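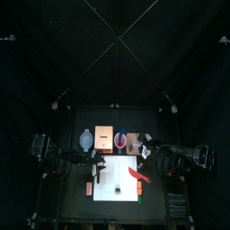 Two-arm cell, pre-run safety checklist
Site: Ollwood, bay 13
Inspector: Syafiqah Chin
Month: November

1. Emergency stop cuts power to both arms. PASS
Tested from each side.

2. Speed limit in shared zone set to 200 mm/s or less. PASS
Set to 147.

3. Arm bases tight, no play. PASS

4. Cables clear of joints through full travel. COMMENT
Right arm: bundle loops out near the middle joint. Tie back and recheck at full reach.

5. Enclosure fabric and cross cables secure at all clips. PASS
Check tension again after 50 hours.

6. Work items inside reach of at least one arm. PASS
Back row: scoop, box, cup, cutting board. Keep the order.

7. Knives are toys only. PASS
One, red. No metal blades in the cell at any time.

8. Small items kept off the front rail. PASS

9. Label on tabletop legible from operator position. FAIL
Print too small. Reprint in larger type, same location.

Release: hold until items 4 and 9 are closed. Send the signed copy to Urotley.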